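Galerie — le kit de pinces à main Pelkonen, prêt pour deux mois chez vous

Mise à jour septembre 2025. Page faite vite, les textes définitifs viendront avec la nouvelle fiche produit. En attendant, l'essentiel : deux pinces tenues à la main, les cubes à marqueurs, le câblage, la mallette. Vous faites les gestes, le kit enregistre, votre bras robot apprend dessus ensuite. Loué ou vendu par Faltholm, atelier de Zirkasstead.

On nous demande souvent à quoi ressemble un poste en service. Une table dégagée, de la lumière, de quoi brancher. Pas besoin de cellule grillagée ni de sol technique, un bureau normal fait l'affaire. Comptez presque 50 minutes pour la première mise en route, nettement moins après. 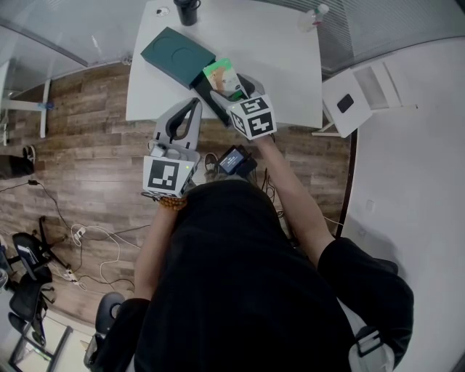
Petite pièce plate à la pince droite, près de la boîte vert foncé. Un cube à marqueurs sur chaque pince.

Pour les objets minces — cartes, étiquettes rigides, sachets — on conseille les doigts courbes livrés d'origine. Ils se referment bien à plat si on aborde la pièce par le petit côté. Commencer lentement, vraiment lentement. Les débutants vont tous trop vite et les premières prises partent à la poubelle.

Les cubes : à nettoyer au chiffon sec, jamais d'alcool dessus, l'encre n'aime pas. Un coin abimé et le suivi décroche dès qu'on tourne le poignet. Cubes de rechange en stock, on les envoie à plat, à monter soi-même (colle non fournie, désolés).

Côté câbles, prévoir de la longueur et les passer derrière l'opérateur. La version sans fil est à l'essai chez nous depuis février, pas encore au catalogue. Ne pas nous demander de date, on n'en a pas.

Le logiciel Mirnel tourne sur un portable correct. Il découpe les prises, jette celles où un cube a été masqué trop longtemps, et exporte le reste. Interface en français et en anglais. L'aide en ligne est encore un peu maigre sur la partie export, Ifigeneia Deligiannis la reprend en ce moment, chapitre par chapitre.

Ce qu'on aime bien : le poids, la gâchette souple, le fait de pouvoir changer de tâche en cinq minutes. Boîtes, vaisselle, tri de petites pièces, textile aussi même si le textile demande plus de prises. Ce qu'on aime moins — la gâchette fatigue l'index au bout d'une longue séance. Faites des pauses. Et pour les mains très petites la poignée est large, un modèle réduit est à l'étude.

Tarifs, en bref
Achat du kit complet : 1570 euros hors taxes, logiciel compris pour un poste.
Location : à la semaine, minimum 7 jours, caution demandée.
Journée de prise en main sur site : sur devis, selon la distance.
Réparation : retour atelier, on prête une pince pendant ce temps s'il en reste une.

Délai habituel 2 semaines, un peu plus si vous voulez des doigts sur mesure. Pour ça envoyer un croquis coté ou la pièce elle-même, une photo de téléphone ne suffit pas.

La mallette reste à vous à l'achat, elle est à rendre en location avec toutes les mousses (oui, toutes). Merci de vérifer le contenu à la réception et de signaler ce qui manque tout de suite, après c'est compliqué pour tout le monde.

D'autres photos suivront — doigts longs, montage sur trépied, exemples de tri. Si vous avez déja un kit et de belles images de votre poste, on est preneurs, avec votre accord pour les publier et le nom à mettre dessous.

Questions, devis, pièces détachées : formulaire de contact en bas de page, préciser « pinces » dans l'objet.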